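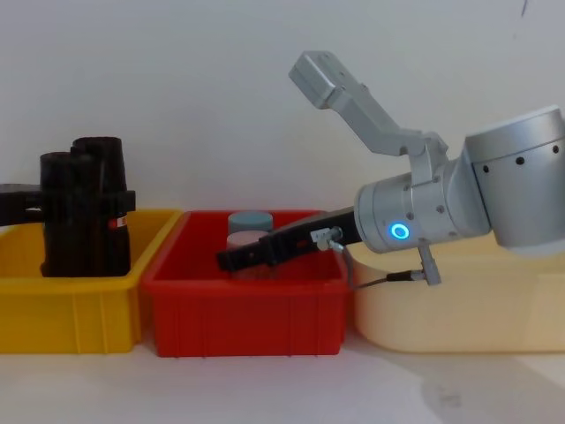
Ribbed yellow and red bins beside a wider cream tub, on a white tabletop.

Storage bin

Reading time: 2 min
Print this article | E-mail this article

A storage bin is an open or lidded container you drop things into so they stop wandering around the house. I've been keeping the household pages of this encyclopedia going for a while now, and this is the entry I get the most mail about (more than buckets, if you can believe it!), so I've tidied it up a bit.

Names

Bin, tub, tote, crate, box: people swap these around freely. I use "bin" for the straight-sided kind that stands in a row with others and "tub" for the wider, rounder-cornered sort. Britta Heitmann, who wrote the first version of this entry, called all of them boxes, and a few of the older pages still do.

Shape and walls

Plastic bins often have vertical ribs on the walls. Ribs stiffen a thin side so it doesn't bow out when you fill it, and they give your fingers a bit of grip too. The rim is usually turned out or thickened into a lip, and that's where you grab it. Smooth walls are easier to wipe down, and I'd pick them for anything sticky – craft paint, dog treats, that kind of thing.

Low tubs suit stuff you want to see all at once. Deeper, narrower bins are better for upright things like canisters, though small lids always sink to the bottom of mine.

Color

Sorting by color is the oldest trick going and I love it. One color per kind of thing, and even little kids catch on fast. My own set is from Misasell and I bought it in August, yellow for kitchen odds and ends, red for canisters, cream for whatever's left (the cream one fills up first, always). The Plemero bins I had before were all gray and I spent half my life lifting them down to look inside.

Arranging

Stand bins edge to edge and they'll hold each other in place. Rims that flare need a little more shelf than the base suggests, so measure across the top! I measured across the bottom once and had to give a bin to my sister.

See also: Basket; Crate; Drawer divider; Lid

Last revised 3rd January
Contact | © Drondmont Household Encyclopedia | Back to top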